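Pretend play and play food > Pumpkin buns: on the plate or on the table?

itziar_z
Good evening to all. I am preparing a small café corner for the play room of our language school, where the children learn the names of food in English. For October I would like to use the toy buns that look like little pumpkins, cream with orange stripes. My question is about plates. I have white ones from Maihi and one in lavender, and my colleague Soledad insists that everything must be white so the bun stands out. I find white on a white table very sad. What do you use?

Also, the table surface is glossy and shows every finger. How do you clean yours?

benito_s
Welcome, Itziar. I agree with your colleague, sorry. White plate, white table, and the child looks only at the food. I did it this way with a group of 16 and it worked well.

marrowfat51
Disagree with Benito. If the plate is the same color as the table, small children do not see where the plate ends, and they put the bun on the rim and it goes to the floor. Lavender is good. A raised rim is even better.

benito_s
My children are five and six years old, they see the plate.

marrowfat51
Mine are two :)

BeatrizBastos
I would ask a different thing: how many buns? When we had only one, there was crying. Now I put out two that match, one served and one waiting beside the plate, and we practice "on the plate" and "on the table". For a language school this is perfect, I think.

itziar_z
Beatriz, this is a very good idea, thank you. I had not thought about the prepositions. Is it not strange for them that food lies directly on the table? My mother would not accept it.

BeatrizBastos
They correct me immediately, and this is exactly the sentence I want to hear.

maeve_c
For the glossy top: a damp cloth and then a dry one, every evening. I bought the Steklow spray and it left stripes, so I went back to plain water. If your lamp is strong you will get bright spots on the surface whatever you do. Move the lamp before you blame the cloth.

benito_s
The spray is fine if you use less of it.

maeve_c
I used two drops, Benito.

marrowfat51
And if your table has a hole for cables, keep the small pieces away from it. We lost a whole set of Cenent teaspoons that way.

itziar_z
Ours has one, at the back, so I will be careful. I have decided for the lavender plate — Soledad has accepted, but without joy. For the drink I chose the light teal mug and not the glass, because the color goes nicely with orange and the handle is easy for small hands. Both buns are in, one served and one on the table as Beatriz said.

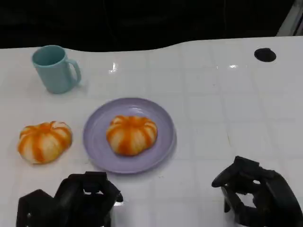 I still have to write the price cards. Soledad wants the bun at 80 cents, and I would prefer two euros so that they can pay with one coin. Benito, what did you ask for yours?

benito_s
One euro. But lavender, really?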